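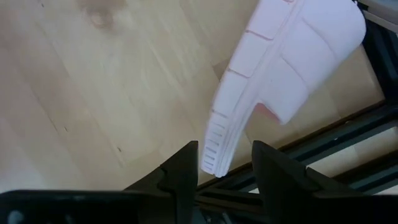

Bruritz 부품정리실 · 분류 2파트

플라스틱 성형 부품 분류 및 포장 작업 참여자 모집

Bruritz 부품정리실에서는 회수 부품의 분류, 표면 점검, 개별 포장을 담당할 단기 참여자를 모집합니다. 작업 대상은 Gerkano 창고에서 입고된 흰색 계열의 플라스틱 성형품이며, 형상이 길고 완만하게 휘어 있는 품목이 다수 포함되어 있습니다. 조립이나 도색 작업은 없습니다.

모집 인원: 7명
작업 기간: 6월 중, 개별 협의
작업 시간: 오전 9시 30분부터 오후 4시까지 (점심시간 1시간 포함)
작업 장소: Bruritz 별관 1층 부품정리실
대상 품목: 457점 (1차 입고분 133점 포함)

담당 업무

1. 입고 상자 개봉 및 품목표 대조
상자별 품목표와 실물을 대조하고 누락 여부를 기록합니다. 부품 표면에 품번이 없는 경우가 있으므로 외형 도면과 비교하여 품번을 확정합니다. 확정이 어려운 품목은 보류 칸에 두고 담당자에게 인계합니다.

2. 표면 점검
밝은 색의 나무 작업면 위에 부품을 한 점씩 올려놓고 점검합니다. 점검 항목은 긁힘, 눌림, 변색, 이음선 벌어짐입니다. 마디로 나뉜 띠 부분은 가로 이음선을 따라 확인하고, 좁아지는 끝부분의 회색 홈은 이물질 유무를 별도로 기록합니다. 세로 방향의 돌출부는 가는 골 사이에 먼지가 남기 쉬우므로 부드러운 솔을 사용합니다. 무광 표면이므로 연마제와 용제는 사용하지 않습니다.

3. 분류
점검이 끝난 부품은 정상, 재점검, 폐기 대상의 세 등급으로 나눕니다. 흰색 바탕에 옅은 분홍빛이나 보랏빛이 보이는 경우 조명 각도를 바꾸어 다시 확인한 뒤 변색 여부를 판정합니다. 판정 근거는 Radwan 점검표의 해당 칸에 기재합니다.

4. 포장
휘어진 부품은 볼록한 면이 위로 오도록 놓고 완충지로 감쌉니다. 옆으로 넓게 퍼진 날개부가 있는 품목은 해당 부위에 완충지를 한 겹 추가합니다. 한 상자에 서로 다른 품번을 섞어 넣지 않습니다. 상자당 총중량은 500g을 넘지 않아야 합니다.

지원 자격

- 만 18세 이상
- 색 구분에 어려움이 없는 분
- 앉은 자세와 선 자세를 번갈아 작업할 수 있는 분
- 한글 점검표를 읽고 작성할 수 있는 분

우대 사항

- 플라스틱 사출품 외관 검사 경험
- Edex 재고 입력 프로그램 사용 경험
- 버니어 캘리퍼스 사용 가능자

작업 조건

보수는 일 단위로 산정하며 금액은 면접 시 안내합니다. 장갑, 솔, 완충지, 점검표는 정리실에서 제공합니다. 작업복은 지급하지 않으므로 소매가 좁은 상의를 착용하시기 바랍니다. 반지, 팔찌, 손목시계는 표면 긁힘의 원인이 되므로 입실 전 보관함에 넣어야 합니다. 점검 구역 내 음료 반입은 금지됩니다.

첫 참여일에는 등급 판정 기준에 대한 교육을 50분간 진행합니다. 교육 시간은 작업 시간에 포함됩니다.

지원 방법

별관 1층 안내대에 비치된 지원서를 작성하여 부품정리실 접수함에 제출하십시오. 지원서에는 참여 가능한 요일과 관련 작업 경험을 기재합니다. 자기소개서는 받지 않습니다. 접수는 화요일 오후 5시에 마감하며, 면접 대상자에게는 문자로 개별 연락합니다. 제출된 지원서는 반환하지 않고 모집 종료 후 파기합니다.

작업 일정은 2차 입고 상황에 따라 변경될 수 있습니다.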